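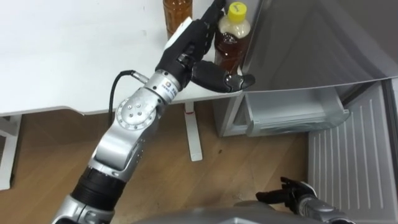
Hello all,

So glad the cold-brew tea thread is back! Mine had 20 hours in the fridge and came out lovely. 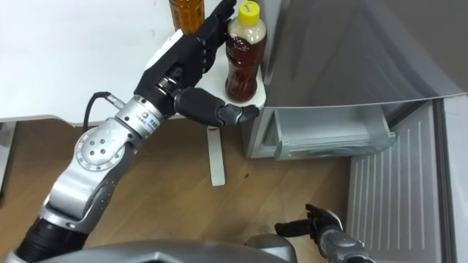
Steeping time matters far less than leaf, I think. A broken leaf gives everything up early and then goes bitter (I drank it anyway). I like my tea dark and reddish, kept in a clear plastic bottle with a yellow cap like this one.

On 18 July 2022, Jean MacLeish wrote:
> Does anyone rinse the leaves first?
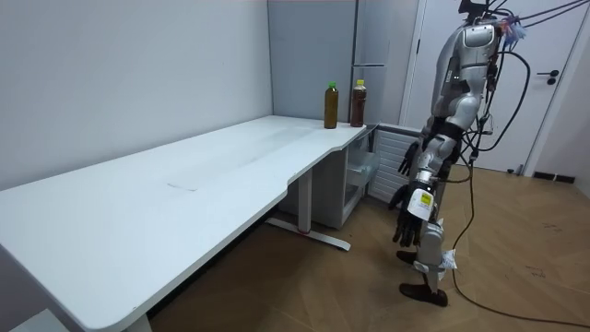 Yes, once, quickly, with cold water!
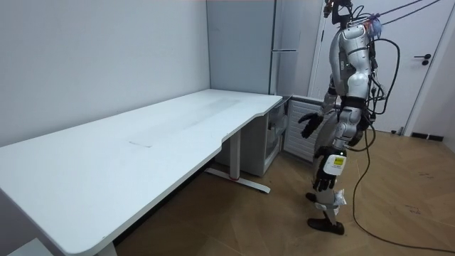 Hyun-seo Na tells me she never rinses green leaf at all, only roasted.

Dae-han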